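# Shapes, slots and a very green block

I have a soft spot for shape sorters. Always have! There's something about a chunky peg going home into its own hole that still pleases me far more than it should at my age, and when I started this little gallery of toys and puzzles (September, a wet afternoon, too much tea) I knew the green one would have to get a page to itself.

It lives on the long table at Drekex, in a grey-walled bin that keeps the pieces from wandering off. Anybody who has ever chased a cylinder across a kitchen floor will see the appeal of walls. I've kept the notes short, or short for me, and you can click any picture for the bigger version.

## The tall ones

The colours are what get me first. It's a proper bright green, the base, and then you've got steel blue and red and a yellow that goes off towards orange, all of it against that plain grey.

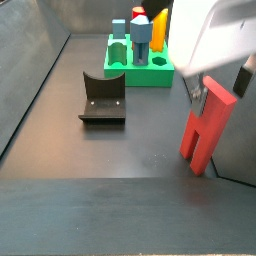
I'm forever telling people that tall pieces are kinder to small hands than flat ones. You get something to hold on to, and you can twist it about until it drops. The flat wooden tiles I bought from Arlow were lovely to look at and a misery to post — you had to pinch them by the very edge, and they went in sideways or not at all.

My favourite is the pentagon. Squares and circles you learn in a minute, but a pentagon makes you stop and turn it, and turn it again, and mutter a bit. I've seen grown-ups get through a whole biscuit on one pentagon.

## Down among the slots

Closer in now, with the green block over on the right and a hexagonal hole in the front of it. I do like a hexagon. Six chances to get it right on every full turn, so it's a generous sort of shape, and it's where I'd start anyone who's feeling shy about the rest. There's also a dark U-shaped bracket on the floor of the bin, with a nice curved cradle to it and two small screws in the front.

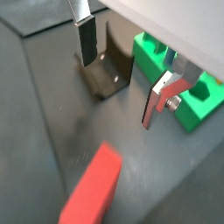 Miyazaki wrote in under the first version of this page to say that hexagons are nothing like as easy as I make out, and that the star should be the one for beginners, as the points tell you straight away which way round it wants to go. Ours at home is the first piece anyone picks up, the message went on, and the hexagon is the one that ends up under the sofa.

Well, I've thought about that a fair bit, and I'm only half persuaded. A star is easy to recognise, I'll give you that, but it's fussy about being lined up, and those points will catch on anything. Still, I tried it on myself with my eyes shut (go on, have a go) and I did find the star by feel quicker than the hexagon. So perhaps one point each.

## Everybody up on top

And then there's the star. It's the tall yellow piece, up on the green block with the red cylinder beside it.
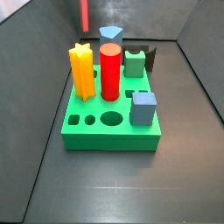
The other thing I'd say about sorters like these is don't be in a hurry to put everything away in its right place. Half the fun is using the block as a stage. Stand things on it, line them up by height, make a little town of it — my towns always have a red tower in the middle and an arch for the buses to go under.

Next page along is the stacking rings from Forov, which I've had for 9 years and which still smell faintly of the cupboard they came out of. If you've got a sorter of your own with an odd shape in it, do leave a comment, I'm especially after anything with a crescent moon.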